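Sprechernotizen - Arbeitsrechtliche Fragen beim Stellenabbau in Etappen
Vortrag: Müzeyyen Gökçe
Stand: 28. Juni 2020

Folie 1 - Einstieg
Kurz begrüßen, Gliederung nicht vorlesen. Thema ist der Personalabbau, der angekündigt, ausgesetzt und später wieder aufgenommen wird. Durchgehendes Fallbeispiel: Ultent, Zahlungsdienstleister, 2.391 Beschäftigte, Betriebsrat vorhanden, Haustarifvertrag. Die Muttergesellschaft Solta hat den Abbau beschlossen, nach Beginn der Kurzarbeit ausgesetzt und will ihn jetzt fortsetzen.
Klarstellen: Der Vortrag behandelt deutsches Recht. Fragen zu den ausländischen Töchtern auf das Ende verschieben.

Folie 2 - Betriebsänderung
§ 111 BetrVG. Unternehmen mit in der Regel mehr als zwanzig wahlberechtigten Arbeitnehmern. Reiner Personalabbau kann genügen, Orientierung an den Schwellenwerten des § 17 KSchG.
Wichtig für den Fall: Maßgeblich ist die einheitliche unternehmerische Planung. Wer in Wellen kündigt, entgeht der Schwelle damit nicht ohne Weiteres. Liegt zwischen den Wellen eine Pause, ist zu prüfen, ob noch dieselbe Planung umgesetzt wird oder eine neue vorliegt. Ein enger zeitlicher Zusammenhang ist Indiz, mehr nicht.
Bei Ultent spricht das unveränderte Abbauziel für eine fortlaufende Planung. Gegenargument der Arbeitgeberseite - neue Standortliste - nennen und stehen lassen. 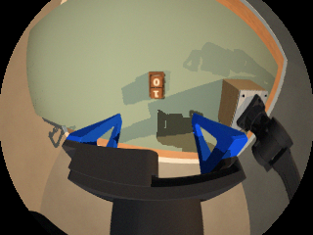

Unterrichtung des Betriebsrats muss rechtzeitig und umfassend sein, also bevor die Entscheidung faktisch vollzogen ist. Ein Rundschreiben an die Führungskräfte ersetzt sie nicht. Hat sich der Plan während der Aussetzung geändert, ist erneut zu unterrichten.

Folie 3 - Interessenausgleich und Sozialplan
Unterschied sauber trennen. Interessenausgleich: ob, wann und wie. Nicht erzwingbar. Sozialplan: Ausgleich oder Milderung der wirtschaftlichen Nachteile. Über die Einigungsstelle grundsätzlich erzwingbar, Ausnahmen in § 112a BetrVG erwähnen.
Bei Ultent liegt ein Sozialplan aus dem November vor. Frage an das Publikum: Gilt er für die zweite Welle weiter? Antwort hängt vom Geltungsbereich ab. Klausel auf der Folie zeigen, dort steht »Maßnahmen gemäß Anlage 2«. Die Anlage nennt Abteilungen, keine Kopfzahlen.
Nachteilsausgleich nach § 113 BetrVG nur streifen. Der Anspruch kommt auch in Betracht, wenn ohne Versuch eines Interessenausgleichs begonnen wurde.

Folie 4 - Massenentlassungsanzeige
Zwei getrennte Verfahren: Konsultation nach § 17 Abs. 2 KSchG und Anzeige bei der Agentur für Arbeit. Zeitraum jeweils 30 Kalendertage. Entlassung im Sinne der Vorschrift ist der Ausspruch der Kündigung, seit der Junk-Entscheidung des EuGH geklärt. Auch vom Arbeitgeber veranlasste Aufhebungsverträge zählen mit.
Häufiger Fehler nach einer Unterbrechung: Man stützt sich auf die alte Anzeige. Nach Ablauf der Freifrist von 90 Tagen ist eine neue Anzeige nötig (§ 18 Abs. 4 KSchG).
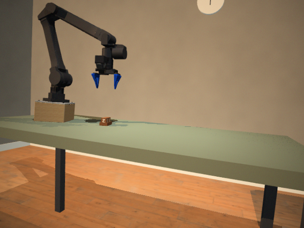

Die Konsultation darf mit den Verhandlungen zum Interessenausgleich verbunden werden, muss aber für den Betriebsrat als solche erkennbar sein. Im Anschreiben ausdrücklich benennen. Muster liegt den Unterlagen bei, 17 Seiten, davon das meiste Tabellen.

Folie 5 - Kurzarbeit und Kündigung
Kurzarbeit spricht zunächst für einen vorübergehenden Arbeitsmangel. Betriebsbedingte Kündigung setzt voraus, dass der Bedarf auf Dauer entfällt. Beides schließt sich nicht völlig aus, der Arbeitgeber muss aber darlegen, welche weiteren Umstände hinzugetreten sind.
Kurzarbeitergeld: Bei bis zu 100 Prozent Arbeitsausfall (»Kurzarbeit Null«) besteht das Arbeitsverhältnis fort. Mit Ausspruch der Kündigung entfällt für die betroffene Person der Anspruch auf Kurzarbeitergeld, § 98 SGB III. Langsam sprechen, hierzu kommen erfahrungsgemäß Rückfragen.
Sozialauswahl: Kurzarbeit ist kein Auswahlkriterium. Bei Ultent wollte man zunächst nur Beschäftigte in Kurzarbeit einbeziehen. Vergleichbare Beschäftigte ohne Kurzarbeit gehören in dieselbe Gruppe.

Folie 6 - Rolle der Gewerkschaft
Kein eigenes Beteiligungsrecht nach § 111 BetrVG. Möglich sind Beratung des Betriebsrats und Verhandlungen über einen Tarifsozialplan. Vergleichsfall Uçar am Standort Didevberg: Tarifsozialplan und betrieblicher Sozialplan nebeneinander, Anrechnungsklausel fehlte. Folge war ein Streit über doppelte Abfindungen. 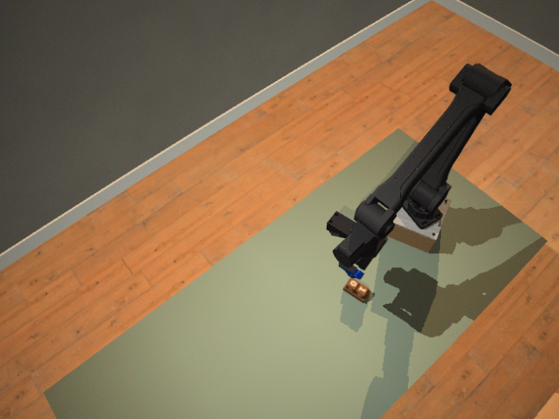

Roboterarm über einer graugrünen Matte auf Holzdielen (Computergrafik)

Folie 7 - Prüfschritte
Nur einblenden, nicht kommentieren:
Beschlusslage vor und nach der Aussetzung vergleichen
Geltungsbereich des alten Sozialplans lesen
Betriebsrat neu unterrichten, Zugang dokumentieren
Konsultation einleiten, Anzeige erst danach
Anhörung nach § 102 BetrVG für jede einzelne Kündigung

Fragen. Falls nach Transfergesellschaften gefragt wird: auf § 111 SGB III verweisen - nicht verwechseln mit § 111 BetrVG. Unterlagen gehen im Anschluss per E-Mail an die Teilnehmenden.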